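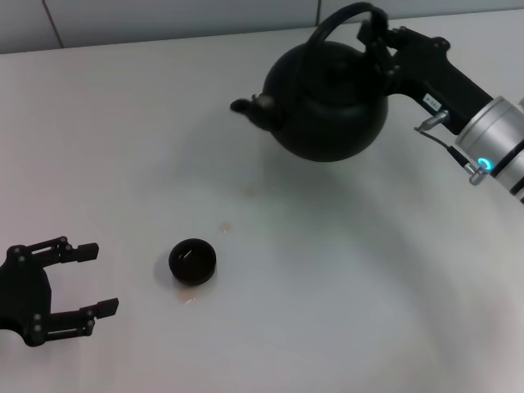 Food and Evidence, Week 4
Handout: What we think we know about tea
Instructor: Yaneth Villca

Read this before the seminar. It replaces the lecture I used to give under the same title, which had too many dates in it and let a few sources off too easily.

1. The trouble with the subject

Tea attracts confident statements. Water must be at such and such a temperature. Green tea must never be boiled. The second steeping is the best one. The pot must be warmed. You will find all of these on packets, in cookbooks and on the walls of cafes, and you will almost never find out who checked. Some of them may well be right. My complaint is that they come to us in the same tone of voice as the ones that are wrong, and most readers have no way of sorting them.

In this course we ask three things of any claim about food. What was compared with what? Who did the tasting, and did they know what they were drinking? How big was the difference? Most claims about tea fail at the first question.

2. Water temperature

There is decent ground to stand on here. Hotter water pulls more out of the leaf, and faster. Caffeine and the compounds that taste bitter and drying come out more readily near the boil. If you brew the same green tea for the same time in cooler water, you get a milder cup. You can try this at home tonight.

What does not follow is that the milder cup is the correct one. People who grew up on strong, rough green tea often like it that way. Once a packet says "never use boiling water," a chemical fact has been turned into a rule of manners, and the packet doesn't tell you when it crossed over.

Notice too that most temperature advice refers to the water when it leaves the kettle. The leaf doesn't care about that. It meets water that has been poured through the air, into a pot or cup of some thickness, at whatever temperature that pot happened to be. A thick cold pot can take a good deal of heat out of the first pour. Advice given to the exact degree, with no mention of the pot, is false precision.

3. "Freshly drawn water" and the oxygen story

You have probably heard that water should not be boiled twice, because it loses its oxygen and makes flat tea. The first half has something to it: gases do come out of water as it heats. But they come out during the first boil as well. By the time any water has reached a full boil, most of its dissolved oxygen is gone, whether it came from the tap a minute ago or has been sitting since breakfast. So the story needs a large difference to exist where there is likely to be a small one.

Reboiling can change hard water in other ways – some minerals drop out as scale, and others get a little more concentrated as steam leaves. Whether you could taste that after one extra boil is an open question, and I would want to see a blind test before I repeated it.

4. Case study: the Obeidat leaflet

Your reading packet includes a leaflet put out by Obeidat, a tea merchant, under the heading "2,000 tasters can't be wrong." Read it slowly. The claim is that tasters preferred tea brewed in Obeidat's own pot. On the back, in small type, you learn that 1,109 people returned a card that came inside the box with the pot. The other 891 did not return it. They have been counted as tasters anyway.

Work through the following.

Everyone who answered had already bought the pot. What would you expect such people to say?

The card asked, "Do you enjoy your tea more now?" More than when? Brewed in what?

If we take only the returned cards, what share of the boxes are we hearing from? (A little over 55 percent. Do the division yourselves.)

The leaflet does not say how many of the people who returned a card answered yes. I wrote to ask and got a discount code.

5. Case study: the Firkness trial

The second item is better and I want you to be fair to it. A small group at Firkness gave 401 visitors 2 cups each, one from a warmed pot and one from a cold pot, and asked which they preferred. The cups were unlabeled. The order was switched halfway through the day. A slim majority picked the warmed pot.

Good points: a real comparison, tasters who were not told which was which, and a result reported even though it was dull.

Weak points: the person pouring knew which pot was which and chatted with visitors. The cups from the warmed pot were also hotter when served, so we can't tell whether people liked the brewing or just liked a hot drink. And switching the order halfway through the day mixes up order with time of day. People who come in at 10 a.m. may not be like people who come in at 4 p.m. Flipping a coin for each visitor would have cost nothing.

I have seen this trial quoted as "science proves you should warm the pot." The authors never said so. Compare their last paragraph with the quotation in the Arnoren cookbook, page 3 of your packet, and mark each word that got stronger on the way.

6. Tradition as evidence

Every year somebody argues that a practice kept up for centuries must work. It must at least not be fatal. Long use tells us that people were content to go on doing a thing, and they may have been content for reasons of price, status, fuel or habit. Milk first or milk last is the usual example, and the explanations offered for it (cracking china, household rank, taste) are mostly much later than the habit they explain. Be suspicious of a reason that turns up long after the practice.

7. For the seminar

Bring one printed claim about tea, coffee or cocoa. A packet will do. Cleltanen boxes are especially rich if you are stuck. Write one page: what is being claimed, what test would settle it, and what result would change your mind. If you can't name such a result, say so, and tell us what kind of statement you think you are dealing with.

Pages 3 to 9 of the packet are required. The appendix on water hardness is optional and has a mistake in the second table, which you are welcome to find.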